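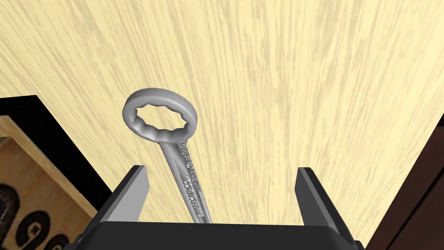
A gray key with a scalloped ring bow.

The Clearance

The archive at Mirneck held 948 survey volumes, and the flood clause required that each be inspected before the building passed to Clallgate. Urs Strebel was given until the end of July. He began with the basement.

The locks were of one pattern, cut by a firm in Vullville that had since closed. The keys were heavier than the doors warranted. Strebel recorded this in the margin of the first sheet, where it did not belong, and went in.

Volume 54 listed the wells of the upper valley by depth, yield and owner. Most of the owners were named Frei. Against one well, 636 feet, the surveyor had written "no bottom found" and then, in a different ink, a figure. The figure had been scraped away with a blade.

He telephoned Beat Frei, who still farmed there.

"We capped that one," Frei said. "My grandfather did. Two slabs and a plate."

"Do you know the depth?"

"He let down all the rope he had."

"How much rope was that?"

Frei put the receiver down on something hard. Strebel heard a drawer, then paper. It took four minutes.

"He bought it in three lots," Frei said. "1,396 feet altogether. He kept the bill."

Strebel wrote the number in pencil over the scraped place. The paper was thin there and the point nearly went through. Under the heading for condition he entered "fair," and under remarks he entered nothing — the form allowed one line, and he could not get it into one line.

He locked the basement at six. On the way out he stopped at the desk and asked for the large map of the valley, the one with the contours.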